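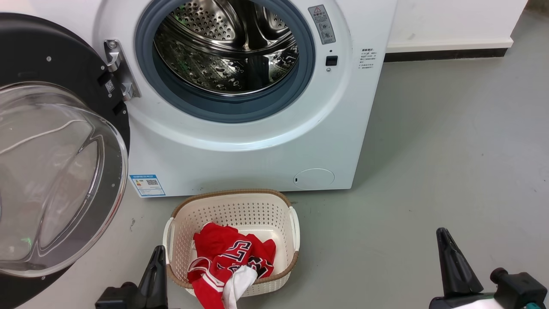
The Novach family lake blanket is sold as "sand-proof", a word we'd take with a grain of salt. We've stocked three sand-proof blankets over the years and every one of them went home with half the beach in it. What we care about more is whether you can get it clean in August, when it's been under wet kids, a wet dog and a dropped butter tart. It folds down small enough to go through the round door of a white front-loader with a thick rubber gasket, like this one. Shake it out well first, or the grit ends up in the folds of that gasket.

## Novach Lake Blanket, large

- Size: 200 cm square
- Colours: grey, navy
- Wash: 30 degrees, gentle cycle, no fabric softener
- Dry: on the line, never in the dryer
- Price: $50, carry strap included

## What the maker claims, and what we think

**"Seats the whole family."** Two adults and two kids, if nobody lies down and the cooler sits on the grass. Bigger crews should look at two of them, or at the Jonder mat, which is longer but a pain to fold.

**"Waterproof backing."** Good on damp grass. We left one on soggy ground at Otomville beach for an afternoon and the middle stayed dry, though the stitched edges wicked up water. Call it water resistant.

**"Folds in seconds."** Maybe the person in the video can do it. Ours took a couple of tries, and the strap is a bit short if you've folded it at all sloppily.

**"Stays put in wind."** There are corner loops but no pegs in the package. Bring your own or use your shoes.

## Would we buy it?

For a cottage week or the odd long weekend, yes, at this price. If you're camping all summer, we're less sure. The backing on our shop sample has started to crease along the fold lines, and creases are where these things usually go first. The navy also shows every bit of dog hair.

The Demissie repair patch fits this backing and is sold separately. Returns are fine if it's unused and still in the wrapper. Sandy ones stay with you.

In-store pickup is Wednesday after 4 p.m.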